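Print this page | E-mail this page

Week 5 handout: Learning to grasp from demonstrations, and what the perforations do to you

Last updated: 17/05/2021

These notes go with the Prarnard method, which you were meant to have read before the lecture. The idea fits on a napkin. A person drives the arm through a task, we record the camera views and joint positions, and a network learns to predict the next short chunk of motion from the current view. Everything after that is bookkeeping, and the bookkeeping is where most of your marks will go.

Jonas Zürcher's original version predicted one action at a time. Small errors piled up, the arm drifted somewhere no demonstrator had ever been, and the policy responded with the confidence of a tourist who has misread the tram map. Mathias Lehner's revision predicts a chunk of actions and blends the overlapping chunks. The drift shrinks. The confidence, regrettably, is unchanged.

The training set for the basket task has 700 demonstrations, all packing snacks. On the layouts it was trained on, the revised policy finishes 96 per cent of trials. Put that number in your report by all means, but please read the next section before you underline it. 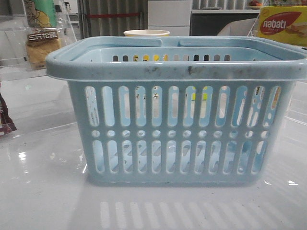
Why does a policy trained only on colour images struggle with a perforated basket?

The slots let the background colour through, so the same wall looks different every time something behind it is moved, and the network has to learn that the wall is still a wall.

Gloss makes it worse. A shiny tabletop hands the network a second, upside-down copy of the slots and a few bright spots for good measure, and none of these can be picked up. Depth sensing is the usual suggestion at this point. It helps on matte objects. On clear packaging and polished surfaces, the depth map tends to come back with holes of its own, and you've swapped one honest problem for two quieter ones.

The Imhof ablation deals with this by augmentation: shift the colours, jitter the brightness, paste in random backgrounds. Success on unseen layouts improved, though the handles remained a sore point. A folded handle changes the usable opening, and no amount of colour jitter teaches a network about hinges. You need demonstrations with the handles in both positions - dull to collect, and dull to watch.

For the tutorial, bring two failure cases from the April logs and say whether each is a perception error or a control error. "Both" is allowed if you can defend it. Groups using the Sarnetti code should check that their chunk length matches the one in the config file before telling me the method doesn't work.

Print this page | E-mail this page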